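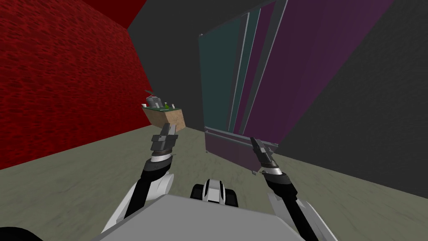 Hamilton, Ontario - July

Dristby Press Desk: a review after one awards season

Our office does communications for a regional association of trades and manufacturers, and each spring we organise the Torres Awards dinner. Before, our media list lived in a spreadsheet which three persons edited at the same time, with the results you can imagine. This year we moved everything to Dristby Press Desk, and I promised to the other member offices that I would write down how it went.

Setting up

The import was easier than I feared. We had 4,000 contacts, many of them double, and Dristby found the duplicates by e-mail address and by phone number. It asks you before it merges two records, one pair after the other, and this took me a full afternoon. I would prefer a button to accept all the obvious ones. The accents in French names arrived correctly, which was not the case when we tried Udska two years ago.

The plan we bought includes six users. We are five in the office, so the last seat went to our printer, who likes to download the logos himself.

Writing and sending

The editor is plain and a little old in its look, but it does not change your formatting when you paste from a document. You can save a release as a template, with the boilerplate text locked at the bottom. I like this very much. In the past our boilerplate existed in many versions, and one of them still had the name of our former president.

Scheduling works well. I set the finalists' announcement for 6 a.m. and it left at this hour. The test message, on the other hand, looks different from the real one: the header picture is bigger and the footer is missing. Support confirmed that they know this problem.
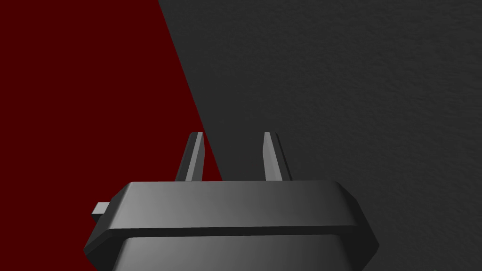 Guest list and RSVP

This module costs extra and I am not convinced that it is worth the money. Journalists can answer with one click, and their meal choice goes directly to the list. Good. But when a guest cancels, the seat stays blocked until you release it by hand, and there is no warning on the main page. We found seven such seats on the afternoon of the dinner, when the caterer from Bedier had already the final number. Next year I will check the list every morning in the last week, or I will go back to paper for the table plan.

Reports

You receive the opening rate, the clicks and a list of addresses that bounced. For our board it is enough. The coverage report is weaker - it missed two community newspapers and counted our own website as press. The colours of the charts cannot be changed, and in black and white print the lines look all the same.

Price and support

We pay by the year, and there is a small discount for non-profit organisations if you ask for it. Support answers by e-mail only, normally on the same day, always politely.

My rating

Media list and sending: very good. Guest list: please try it first with a small event. We have renewed the basic plan without the RSVP module, and the old spreadsheet is now in the archive folder, where I ask my colleagues to leave it.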